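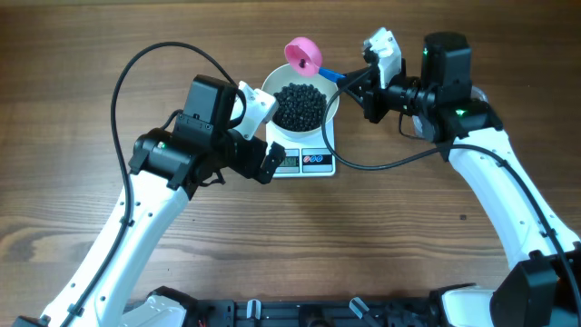
Weighing dry beans vs. measuring by the scoop

Kitchen Talk > Pantry and Dry Goods

beltport_beans
Posted 1/31/22

I cook black beans every week and I've always measured them dry with a scoop. Last month I started putting a bowl on a digital scale and weighing them, and the numbers bother me. The same scoop, leveled the same way, can be off by 11 grams from one batch to the next. I buy from the bulk bins at Conlow, and the beans from the August bag I still had were clearly smaller than what they sell now.

My question is whether it matters. I make one pot at a time with salt, onion and bay. If you weigh yours, do you see a difference in the pot?

mudroom67
Reply

It doesn't matter for a pot of beans. You cover them with water and cook until they're soft. If you have a few more beans you have a few more beans. I have used the same coffee mug for years.

Save the scale for bread.

Edmund Zawadzka
Reply

I disagree with mudroom. If you cook in a pressure cooker the water ratio matters, because you can't look in and add more. I got scorched beans twice before I bought a scale. Now I weigh the beans in a bowl, multiply by three for the water, and it comes out right.

Also check that you are zeroing with the bowl on. My bowl weighs 627 grams empty and I have forgotten to press tare more than once.

beltport_beans
Reply

I do zero it. Bowl on, tare, then beans. I've done it enough times that I trust the scale.

I'm on the stovetop, so the scorching isn't a worry for me. What I'm after is getting the same amount in each freezer portion.

quietpantry
Reply

For freezer portions you should weigh after cooking. Dry weight tells you what went in the pot, but how much water they take up depends on how old they are. Drain, weigh, bag.

mudroom67
Reply

Or use a ladle. Two ladles per bag.

Edmund Zawadzka
Reply

Two ladles of what, though? The top of the pot is mostly liquid and the bottom is mostly beans. My first bag and my last bag would be different meals.

beltport_beans
Reply

OK, I think quietpantry has the answer on portions. I'll still weigh dry for the pot itself.

Here's how I have it set up now. The dry beans sit in a clear rectangular container next to the scale, and the bowl stays on the scale. I like a wide container for this because I can see how much is left and there's room to scoop. Before that I was going straight from the bag and spilling every time.

The pouring is the part I haven't settled. A scoop is slow near the end of a container. Something with a spout is faster, but it's easy to overshoot the number.
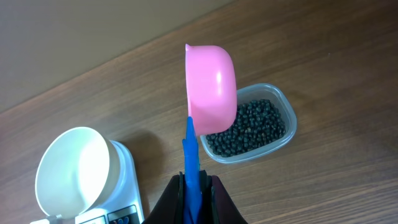 Wenche Rønning
Reply

Do both. Pour until you are a little short of the number, then finish with a small scoop or your fingers. I do rice and lentils this way and rarely have to take any back out. Pour slowly enough for the display to catch up – a lot of cheap scales lag by a second or so, and people read the number too early.

I'd also rinse and sort after weighing, never before. Wet beans hold water and throw the weight off.

quietpantry
Reply

Sort before weighing, rinse after. If you pull out stones and split beans after you weigh, your number is wrong again.

Wenche Rønning
Reply

That's fair for a bad bag. In mine I find maybe one stone a year, so I leave the sorting for the colander.

mudroom67
Reply

All this for beans.

I will say the container is a good idea. I keep mine in the bag with a clip and the clip lets go about as often as it holds. Does yours have a lid that seals? We get pantry moths here.

Edmund Zawadzka
Reply

For moths, freeze the dry beans for 7 days when you bring them home, then move them to whatever you store them in. I use the Trunport jars with the screw lids. They cost more than they should, but I haven't seen a moth since.

beltport_beans
Reply

I only use the open container while I'm measuring. The rest of the bag goes back in a jar in the cupboard. No moths so far.

I'm going to try Wenche's way of pouring short and topping up with the scoop. I'll weigh the cooked beans too, and write both numbers on the lid for a few batches. If the cooked weight comes out the same whatever the dry weight was, mudroom can have the win.

mudroom67
Reply

I'll take it. Don't salt them until the end.

quietpantry
Reply

Please start a separate thread for salt.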